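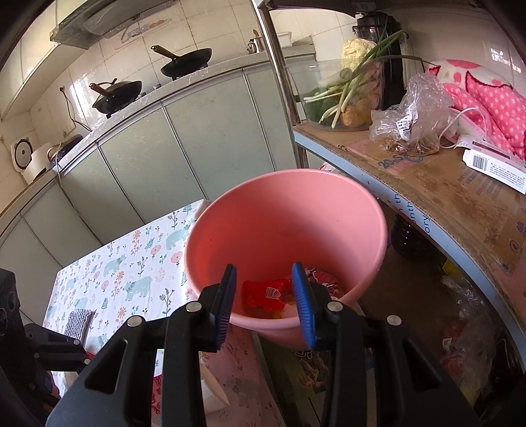
Open day notes, kitchen trash task
April 2023

Writing this up while it's fresh, mostly for whoever runs the demo in November and for me when I forget what broke.

Short version: it went really well! Visitors came into the kitchen in small groups, watched one of us do the clear-up with the hand-held grippers, then had a go themselves. The Dallex people turned up early and stayed through two full rounds, and the group from Provberg asked better questions than I had answers for.

Task for the day was wrappers into the pink bucket. We went back and forth on this last week (the other candidate was lids onto pans) and I'm glad we stuck with the bucket. It's big, the mouth is wide, and everybody understands it in one second. A visitor can pick up the gripper, get it wrong twice, and be enjoying themselves by the third try.

Grippers
Both units ran all day on the blue ribbed pads. Thin glossy wrappers are still the hard part. If you come straight down on one that's lying flat, the fingers close over it and you come up with nothing. Coming in low from the side and catching a crumpled edge works much better, and two of the kids found that by themselves before I'd said a word about it. I want that approach in the instructions for new operators.

Left-hand unit got stiff at the pivots after lunch. Cleaned it, felt fine again. Need to look properly before it goes back in the case.

Kitchen
Leaving the kitchen as a kitchen was the right call. Pans on the burners, rice cooker at the end of the counter, vegetables in their bin on the shelf, the bear tablecloth. Canpolat's first suggestion was a bare bench with three objects on it, and I think we'd have lost people. Several visitors said it looked like their own place, and then they started suggesting tasks: putting the green onions away, folding the gray knitted cloth on the table, getting the lid off the wok. I wrote them all down on the back of the sign-in sheet - some of them are better than ours.

The shiny film on the counter edge and the tiles behind the wok both throw reflections. Worth checking the recordings for that before anyone trains on them.

Recordings
119 clips from visitors, all short. Our target for this task is 1000, so that's a very decent bite for one day, though I expect to throw out the ones where people were waving at each other. Clips go into the Lamivo folder under their own tag, please don't mix them with the operator sets. They're messier, and I'd like to see what the mess does to the results.

Questions that came up a lot
How long until it can do this alone? I said I don't know, and that we're collecting 3000 clips over all the kitchen tasks before we even try the full sequence.
Does it matter who is holding the gripper? Yes, and we want lots of different hands.
Can it cook? (Every single group.)

To do
- strip and check left unit pivots
- spare finger pads, we had none on site
- step stool for smaller visitors, they were reaching up over the table edge
- shorter intro talk, mine ran long and people only wanted to hold the thing
- copy the task suggestions off the sign-in sheet before it gets tossed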